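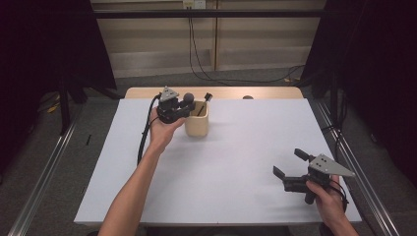

Support > Tables > Furnival > Setting Up and Using the Top

By Clomholm Product Documentation
June 7, 2025
26 shares | 2 comments

4. Setting up and using the top

This section covers the Furnival table after the legs have been fitted (section 3). It applies to the white top only. For the oiled top, see the separate sheet packed with it.

4.1 Positioning the table

The top is 1478 mm long and 18 mm thick. The assembled table weighs 26 kg and must be moved by two people.

1. Clear the floor where the table is to stand. Lay rugs flat or remove them.
2. Lift the table by the frame beneath the top, one person at each end. Do not lift by the edges of the top.
3. Set all four feet down together.
4. Press down on each corner in turn. If a corner dips, unscrew the foot under the opposite corner by a quarter turn and test again.
5. When the table no longer rocks, tighten the lock nut on each foot with the spanner supplied.

CAUTION: Do not drag the table. The adjustable feet will bend, and may mark the floor.

Note: Newly assembled tables settle slightly under load. Repeat steps 4 and 5 after a week of use, and again whenever the table is moved.

4.2 Preparing the surface

The top is supplied with a clear protective film. Small scratches seen before the film is removed are usually in the film itself.

1. Start at a corner and peel the film back slowly, keeping it low against the surface.
2. If the film tears, lift the next piece with a fingernail. Do not use a blade.
3. Wipe the top with a soft cloth dampened with clean water.
4. Dry with a second cloth, working along the length of the table.
5. Leave the top uncovered overnight before placing anything on it for long periods.

Adhesive left by the film can be removed with Porkulance surface cleaner. Apply it to the cloth, not to the table. White spirit and nail varnish remover will dull the finish and must not be used.

4.3 Placing cups, pots and pens

The finish is smooth, and light items will slide if the table is knocked. Cups used to hold pens, markers or sticks are easily tipped, as the contents lean to one side and stand higher than the rim.

1. Choose a cup with a flat base. Check the underside for grit or a rough unglazed ring before putting it down.
2. Stand it a short distance in from the far edge, where it can be reached without leaning over other work.
3. Place markers in the cup with their caps on and the caps uppermost.
4. If the cup holds a single long item, turn the cup so that the item leans away from the hand used most.
5. Keep cables clear of the base. A cable pulled across the table will take a light cup with it.

The Grillent pot (sold separately) has a felt base and needs no further protection. Other cups may be fitted with the felt discs from bag D. Clean and dry the base first and press the disc on firmly.

Note: Felt discs must be replaced once they are worn through or have been soaked. Spare discs are listed in section 7.

CAUTION: Do not slide cups or pots across the top, even when felt is fitted. Grit caught in the felt will scratch the finish. Lift and replace.

4.4 Using tools and cabled equipment

1. Lay a mat under any tool with metal corners or exposed screws.
2. Bring cables in from the side of the table nearest the socket. Avoid running them over the front edge.
3. Leave enough slack for the equipment to be used over the whole working area.
4. When work is finished, unplug the equipment and coil the cable off the table.

Dark rubber feet and cable sleeves can leave grey marks on a white surface if left in one position. Move them from time to time and wipe underneath.

4.5 Daily care

1. Remove loose items and brush off dust with a dry cloth.
2. Wipe with a damp cloth and dry at once.
3. Treat ink as soon as it is noticed. See the list that follows.

Water-based marker: damp cloth, then dry.
Permanent marker: Porkulance surface cleaner on a cloth, left in contact for one minute. Repeat once if required.
Pencil: soft white eraser, light pressure.
Tea and coffee: warm water with a drop of washing-up liquid.

CAUTION: Scouring pads, cream cleaners and melamine sponges will leave shiny patches that cannot be repaired.

Faint marks from permanent ink may remain if the ink has been left for several days. This is not covered by the guarantee.

4.6 Minor damage

Chips along the edge can be filled with the white wax stick from bag D.

1. Clean the chip and let it dry.
2. Rub the stick across the chip until it stands slightly proud of the surface.
3. Level it with the plastic scraper, held flat.
4. Buff with a dry cloth.

If the chip is deeper than 2 mm, or the core of the top is exposed to damp, stop using the table near water and order a replacement top, part 2000. Tops ordered before the end of July are supplied with the earlier fixing screws; keep the original screws until the new top has been fitted.

Next: 5. Fitting the cable tray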